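Glove tracking dropouts, Konach room
Gallery – Loretstead workshop notes, February

We spent most of the month chasing a fault in the glove rig. The right-hand signal would freeze for a moment during a recording, then jump to wherever the hand had got to. On playback the arm made the same jump at full speed. It knocked over a cup and hit its own stop before the cutoff tripped. No one was near it, but we stopped all playback on the arm that afternoon.

Out of 100 recordings checked, 22 had at least one freeze. The longest lasted 59 frames. The Okoro logger marked every one of them as good, so the bad files went straight through to the arm.

We blamed the wireless link first and lost 10 days to it. Swapping the receiver made no difference. Neither did moving the base station to the Biltley end of the building.

The freezes came back whenever the wearer reached across the body or turned in the seat. That pointed to the cable. The plug looked fine from outside, but one conductor had broken inside the strain relief and only lost contact under a sideways pull. 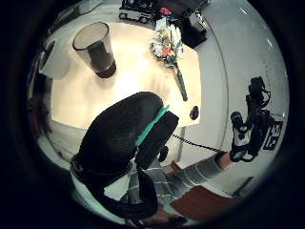
Seated work is harder on the cable than standing work, and we had only ever tested standing up. The new cable is longer and has a clip at the elbow to take the load.

Playback is back on at reduced speed. The arm software now refuses any file with a gap in it – the logger still needs the same check, and that is open on the fault list.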